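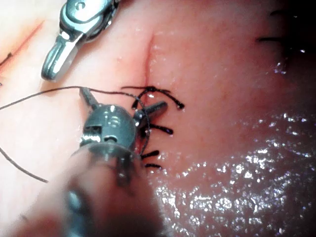

Visiting the abbey at Flaltgate without a car?

We're staying in Coltov in December and want to see the old abbey at Flaltgate. The guidebook we have is from before the bridge work and says to take the train, but the station page only lists Stisine as the nearest stop. Is there a bus from there? Also, is the cloister open in winter or just the church? My mother is coming along and she's fine on flat ground but slow on stairs.

3 answers

Answer 1 (marked helpful)

Take the train to Stisine and then bus 67 from the stop across the road from the station. It goes right to the abbey gate and takes 17 minutes. You can buy the ticket from the driver, cash or card. Don't get on the 67 going the other way, which has the same number and stops on the station side. It ends up at the quarry. 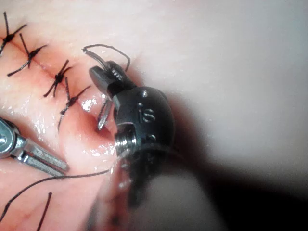

The last bus back leaves a little after 5, so check the board when you get off. In winter the cloister closes at 4 and the church stays open until evening prayer. Entry to the church is free. The cloister costs 2 euros and you pay at the bookshop, not at the cloister door.

For your mother, the church and the cloister walk are both level. The library is up a spiral stair with a rope for a handrail and I would skip it. The garden path is gravel and gets soft after rain.

Answer 2

went last winter, very quiet, we had the whole cloister to ourselves. bring a warm coat because there's no heating anywhere. Can't help with the bus, we drove.
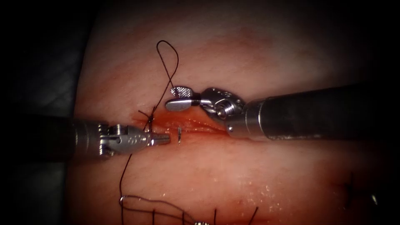 There's a place to eat called El Idrissi on the lane behind the church, good soup and mint tea. I think it closes for a couple of weeks in winter but not sure which ones.

Answer 3

The bus info above is right. One thing to add is that the restrooms at the abbey are locked when the bookshop is shut, and the bookshop takes a lunch break from 12:30. Use the ones at Stisine station before you get on the bus. If you want to see the painted ceiling, ask at the bookshop and they will switch the lights on.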